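Hand-held gripper: one finger lags when I close it on fabric

Posted by Fulgencio Xolalpa, Wed 1 October
Tagged: grippers, linkage, maintenance

I look after a Vormont hand-held gripper, the parallel linkage kind with the ribbed body plate. It gets used on laundry all day, mostly picking clothes off a bed or out of a pile. Since last week the right finger starts moving later than the left one. On a hard object it doesn't matter much. On cloth it does, as the left finger pushes the garment sideways before the right one gets there, and then the grip is off center and thin stuff slides out.

What I have tried: wiped the fingertip pads with a damp cloth, checked that the tips are tight, and put a drop of Drotberg light oil on the pivot pins. The oil made it better for one afternoon and then it was worse than before. With nothing between the tips the gap closes, but if I push on the right tip with my thumb it gives. The left one doesn't.

The finger position is read off the camera, so the two sides have to move together or the recorded width is wrong. I don't have a manual for the linkage, only for the mount.
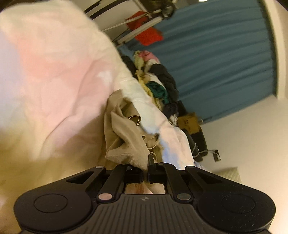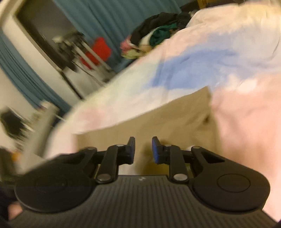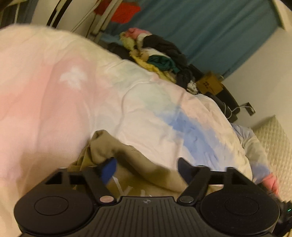

Page 2 of 6

The khaki garment in the first one, between the fingers, is the sort of thing I mean. Heavy twill is all right. T-shirts and pillowcases are the problem. Is this worn pins, or something inside the body? I would like to avoid sending it away before December, it's the only one we have.

Ognjen Obradović

Stop oiling it. Oil on those pivots picks up lint, and on laundry work the lint turns into felt around the pins. That would explain the good afternoon followed by a bad day.

Do this first:

Take the fingertips off and put them somewhere clean, marked left and right. Open the body from underneath. Photograph the inside before you pull anything, because the two sides look alike and the washers are not the same.

Look for thread wound around the inner shaft on the right side. Hair and sewing thread are the usual ones. Cut it with a small blade and pull it out with tweezers. Don't use a lighter, the arms are plastic.

Clean each pivot with isopropyl alcohol on a cotton swab until the swab comes away clean. Let it dry. Leave it dry when you put it back together, or use a dry PTFE spray on a swab, never straight from the can.

Then do the thumb test again with the body closed. If the right tip still gives, the play is in the pin holes. Push the arm up and down at each joint and feel which one clicks. On mine it was the lower pivot next to the body, where most of the load goes. New arms from Ollton fixed it. Part 235 was the right-hand one when I ordered, but check that against your version. Change both sides together or you will have the same complaint the other way around.

I clean mine after up to 200 grasps on bedding, and less often on anything else. Towels are the worst.

kamel_fan_2

had the same thing, mine was just a loose screw. tighten everything

Fulgencio Xolalpa

Opened it up. There was a wad of gray lint and a long piece of white thread on the right side, and the washer there was chewed on one edge. Cleaned it all and swapped the washer. Both fingers now start together. There is still a little give at the lower right pivot, so I have ordered a pair of arms. Checked the screws as well, they were tight.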